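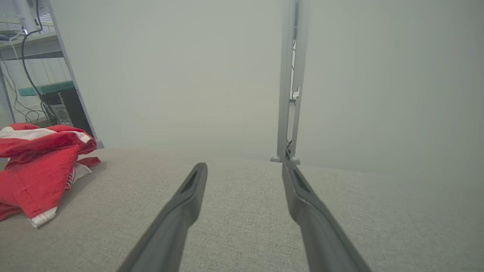 Trudy Hoani

Call for participants: working group on good practice for robot cloth handling

Pedach is putting together a working group to write a practice guide for people who run robot arms on soft goods — towels, garments, bedding, wipes. We are looking for 20 participants. The group starts in October and runs for 4 months, mostly online, with one bench day in person.

Background

The general safety rules for robot cells are well covered elsewhere and we do not plan to rewrite them. What we keep hearing from small labs, laundries and repair shops is that the rules stop short of the daily questions. How should a bench be laid out when the arm is going to pick up a crumpled garment? How far back do cables need to be tied? Who is allowed to reach in and reset the cloth, and what state does the arm have to be in when they do?

In the spring we sent out a short survey and got 344 replies. Of those, 39 came with a written bench procedure attached. We read all of them. Some were a single line taped to a door, and a couple were longer than the manual for the arm. They disagreed on nearly everything, including what to call the person standing next to the robot.

The draft outline is in four parts:

Part A. The bench. Work surface, backdrop, lighting, supports, cable routing, storage of computers and power supplies near the arm.

Part B. The gripper. Finger condition and cleaning, finger opening at rest, grip force settings for thin and thick fabric, wrist camera mounting and checks.

Part C. The person. Reset procedure, stop button position, hair and sleeves, loose lanyards, working alone, handover between shifts.

Part D. The record. What to write down after a stop, a snag or a dropped item, and how long to keep it.

Part B is the furthest along. Part C has the most open questions, and most of the meeting time will go there.

Who we want to hear from

You should have hands-on time with a robot arm and fabric of some kind. Paid or unpaid work both count, and so does student work. We would like a mix of operators, technicians, people who write procedures, and people who have to follow them. At least 4 places are held for operators with no supervisory role.

You do not need to have worked on a standard before. You do need to be able to read a draft and say where it would not work at your bench.

We cannot take people whose only role is selling grippers or arms. Vendors can send written comments on the public draft when it comes out.

What is involved

One video call every two weeks, 90 minutes. Reading before each call, usually under ten pages. One bench day at the Coreck workshop, where we will try the reset procedure from Part C on three different setups and mark up the text as we go. If you cannot travel, you can run the same steps at your own bench and send notes on the form we provide.

We ask every participant to try at least one section of the draft at their own workplace and report back, including when it was ignored or got in the way. Please check with your employer first. Notes are stored without the name of the site unless you ask us to include it.

Payment and costs

Participants who are not paid by an employer for this time receive a flat fee for each call and for the bench day. The rates are in the information sheet. Travel to the bench day is paid back against receipts. Suwannarat is covering the printing of the finished guide, and it has no vote on the contents.

How the text gets decided

Each part has one editor. Changes are agreed on the calls. Where the group cannot agree, both wordings go into the public draft with a note on who each one is likely to suit. Anyone in the group can ask for a written objection to be printed next to the clause. Stillier will host the public draft and collect comments on it.

The guide will be free to download and free to copy. Contributors are listed by name unless they prefer otherwise.

To apply

Send one page, in any format, with the following:

Your name and where you work or study
The type of arm and gripper you use
The kind of fabric or garments you handle
One rule at your bench that you would keep and one you would drop
Whether you can travel for the bench day

A bench procedure you wrote or use is welcome as an attachment — rough ones are fine. Do not send anything your employer considers confidential.

Applications close at the end of September 2022. Everyone who applies will get an answer, and those who are not placed can join the reader list for the public draft.

Questions about the group, access needs or payment can go to me through the Pedach contact form. Put "cloth handling" in the subject line.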